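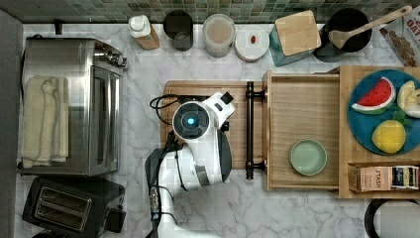
I am organizing my kitchen this month and I will write my notes in this thread. Maybe they are useful for somebody with a small counter. Day one was the counter itself, and the drawer beside the cutting board.

The drawer was the worst place in the apartment. Batteries, old keys, rubber bands, three can openers. I took everything out and put back only one thing, the little pale green dish. I did not decide yet what will live there. Probably tea spoons.

My rule comes from a booklet by Conall Noonan which my sister gave to me: leave a drawer almost empty for 11 days and write down each time you open it and miss something. What you did not miss, you give away. So far I have missed the scissors, two times, and one can opener.

The tea now stands in a row in the compartment of the wooden box, under the big blue plate. Before, the boxes were lying on top of each other in the cupboard and I always drank the same one, because it was the first. Now I see the STASH box and I remember that I have it.

A friend asked me about the watermelon slice. It is a toy, and the lemon also. My niece arranges the plate when she visits and I am not allowed to move anything. Real fruit is in the refrigerator in summer, it gets soft too fast outside.

The towel stays on the toaster oven only when the oven is off and cold. I write this because my mother reads my posts. Before I turn it on, the towel goes to the hook on the door. I fold it the long way so it takes less place.

Question for people who know wood: how do you care for a cutting board that became dry? I bought a small bottle of Udwood oil, and the label says to wait 6 hours between coats. Is one coat enough, or do I need up to 3? The board is used every day for bread and onions.

Thank you for the answers! Most of you say two thin coats and then leave it overnight, standing on its side so that the air reaches both faces. I will do it on an evening when we eat soup.

Also somebody asked if I need both the toaster and the toaster oven. I thought about it. The toaster makes better bread and the oven makes everything else, so both stay for now.

Next is the cupboard under the sink. I opened it yesterday, looked inside and closed it again. I will buy gloves first, and then I will continue the thread.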